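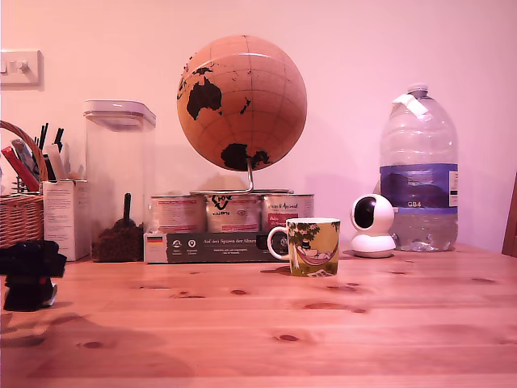
Pine planks, knots and all, with a wicker basket at the far left.

I've had pine in my kitchen for years now, and I get asked the same thing over and over: how do you live with wood that soft? Well, you get used to a few dings, and you learn a handful of tricks for the rest. I've ruined enough finishes to have opinions!

First, the everyday wipe-down. Warm water, a tiny squirt of dish soap, and a cloth you've wrung out until your wrists complain. Go with the grain, then go over it again with a dry towel. I used to skip the towel part and ended up with a cloudy patch right where I roll out pie crust (it took most of an August to get it looking decent again). Please don't use those scrubby green pads. Pine scratches if you look at it wrong.

White rings from mugs are usually sitting in the finish and not down in the wood, so don't panic. Let the spot dry overnight. If it's still there, dab on plain mayonnaise, leave it a couple of hours, and wipe it off. My mother used petroleum jelly for the same job, and hers came out just as well as mine. Black rings are another story. Those have gone into the wood, and you're looking at sanding.

Dents are my favorite, because fixing them feels like a magic trick. This only works on bare or oiled wood, so leave varnish alone. Lay a damp cotton cloth over the dent, put the iron on medium, and press for a few seconds at a time. The steam swells the squashed fibers back up. Small ones come right out. Deep ones come up partway, and I've decided partway is fine.

Now, knots. They can bleed a little sticky sap, especially near a stove or a sunny window. Rub it off with a bit of rubbing alcohol on a cotton ball, but try it underneath first, since alcohol will take some finishes right off. If you're planning to paint, seal the knots before you do anything else. I didn't, on a bench I painted cream, and inside a year it had yellow freckles all over it. Two coats of shellac-based sealer, let it dry well in between, then your primer.

For oiling, I go with food-safe mineral oil and do it 4 times a year, more in winter when the heat's running. Pour on less than you think, rub it in, wait twenty minutes or so, and buff off whatever's left. Do it at bedtime and you'll have the table back for breakfast.

One more on baskets, while I'm at it. Wicker gets brittle when the air is dry, so I take mine out on the porch and mist them with the plant sprayer, handles too, then leave them in the shade until they're dry all the way through. A soft paintbrush gets the crumbs out of the weave. Old toothbrush for the corners.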